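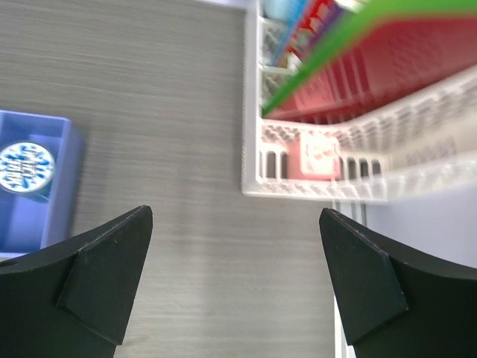 Gray wood-grain tabletop with two black gripper fingers.

Placing and Setting Up a Large-Diaphragm Condenser on Acoustic Guitar

Last month's item on cable testing brought in a number of questions about microphone placement, most of them concerning steel-string acoustic guitar recorded in rooms that were not built for recording. This item covers the procedure used at the Brostlow room for single-microphone guitar tracking, with notes on gain, filtering and the two shock mounts we have tried.

The microphone is the Rultano large-diaphragm condenser, set to cardioid. It has a pad switch and a low-cut switch on the body and needs phantom power. Any cardioid condenser of similar size should respond to the same procedure, although the amount of bass build-up at close range differs from one model to the next and the distances may need to change by a hand's width.

Start with the room

Before a stand goes up, walk the room while clapping at chest height. Listen for a short metallic ring after the clap. In a rectangular room with bare side walls it is usually strongest halfway between them, and that is the place most people put the chair. Move the chair toward one end of the room, off the center line, with the player facing the longer dimension. The guitar should not point at a bare wall at close range. If it must, hang a heavy blanket on that wall, leaving a gap behind it. A blanket tight against plaster does less than one hung a few inches out.

Floors matter more than ceilings for this instrument. A hard floor between the guitar and the microphone gives a reflection that arrives slightly late and thins out part of the midrange. Put a rug there. The rug should extend past the microphone stand on the far side. Leave the area under the chair bare if the player prefers the feel of it, and check the chair itself for creaks. We have lost more takes to chairs than to any electrical fault.

Switch off the refrigerator if it shares a wall, and tape the car keys to the refrigerator door so that it gets switched back on.

Starting position

Set the capsule level with the place where the neck meets the body, usually the fourteenth fret. The distance from the capsule to the strings should be 30 centimeters, measured with a tape. Guessing by eye tends to come up short, and a short distance exaggerates the bass. Turn the microphone so that it faces the neck joint and then rotate it slightly toward the sound hole. It should not face the sound hole directly. The air resonance of the body is concentrated there and it will dominate the recording, most of all on larger-bodied instruments.

Record one minute in this position. Ask for the actual part, at the actual volume, with the pick or fingers that will be used. A test on open chords tells very little about a part played up the neck.

Then make changes one at a time, and record a short pass after each:

If the sound is boomy, rotate the microphone back toward the neck. If that is not enough, move it toward the nut by a few inches and keep the distance the same.

If the sound is thin, move the microphone toward the bridge side, keeping it above the line of the strings and angled down. Moving closer also adds bass but brings up finger noise and breath.

If string squeak is a problem, raise the microphone to the height of the player's shoulder and aim it down at the body. Some high-frequency detail is lost. Old strings also squeak less than new ones, and a set that has been played for a day or two is a good compromise.

If the room is too audible, move closer before adding more blankets.

Listen to the test passes at matched level. The louder of two takes nearly always sounds better for the first few seconds, and a difference of one decibel is enough to mislead. Use the fader to bring each pass to the same reading before comparing.

Gain

We record at 24 bits and set the preamplifier so that the loudest strums reach 12 decibels below full scale. There is no benefit in running hotter. The noise of the room is well above the noise of the converter, and the extra margin protects the take when the player digs in on the last chorus, as players do. Set the level during a full run of the song and then lower it by another two decibels.

Use the pad only if the microphone itself is overloading. This is rare on guitar at the distance given above. The sign is distortion that stays in the signal when the preamplifier gain is turned down. Where the distortion goes away with the gain, the preamplifier was the cause and the pad should be left off — it raises the relative noise for no return.

Low-cut filter

The Rultano's low-cut switch is gentle and begins to act above the range of foot noise. The lowest string of a guitar in standard tuning has its fundamental near 82 hertz, so a filter set below that point removes nothing of musical use. On the body switch, some warmth goes along with the rumble. Our practice is to leave the body switch flat and filter later, where the setting can be changed. The exception is a room over a busy street. In that case low-frequency energy from trucks can use up a surprising amount of headroom, and it should be removed at the microphone.

Shock mounts

Two mounts were tried over the month. The first was the elastic cradle supplied with the microphone. It isolates well but sags after long use, and on our unit the capsule had dropped enough to touch the lower ring when the microphone was hung upside down. Replacement elastics fixed this. The second was the Gakix mount, which uses rubber loops. It holds the microphone more firmly and is easier to aim. Isolation from stand-borne thumps was somewhat poorer on a suspended wood floor and about equal on concrete.

For floors that carry footsteps, putting the stand on a folded towel made a larger difference than changing the mount. Make sure the stand is stable afterward. A long boom needs a sandbag on the leg opposite the microphone, towel or no towel.

The Pop screen

The question of a windscreen on guitar came up twice. It is rarely needed. A player who sings or breathes hard toward the capsule may benefit from the Pop mesh screen set two fingers in front of the grille. Foam covers reduce the top end slightly, and on this instrument that is audible. If the player is singing as well, a single microphone at guitar height will pick up a dull and distant vocal. Use two, or track the parts separately.

Humidity and storage

Condenser capsules dislike damp. In August the Brostlow room was humid enough that the Rultano produced faint crackling during the first half hour of use. It cleared after the microphone had been powered for a while. It now goes back in its box with a packet of silica gel after every session and has not crackled again. Members who leave microphones on stands overnight should at least put a clean plastic bag over them once they have been unplugged. Turn phantom power off, wait for the meter to settle and then pull the cable.

Test files

The reference recordings made for this item are in the shared folder, in mono and without processing. File 109 is the starting position. File 161 is the same part with the microphone moved toward the nut. File 819 is the shoulder-height position, recorded with the Gakix mount. All were made with the same guitar and the same strings in one afternoon, and levels have been matched. Please do not rename them, as the numbering follows the session log.

The room is open for placement tests on Saturday from 10 a.m. Bring your own instrument and headphones. Two stands, the Rultano and both mounts will be set up. Members who want to compare their own condenser against it should bring the correct clip, as thread adapters are in short supply.

Next issue: spaced pairs, and checking them in mono.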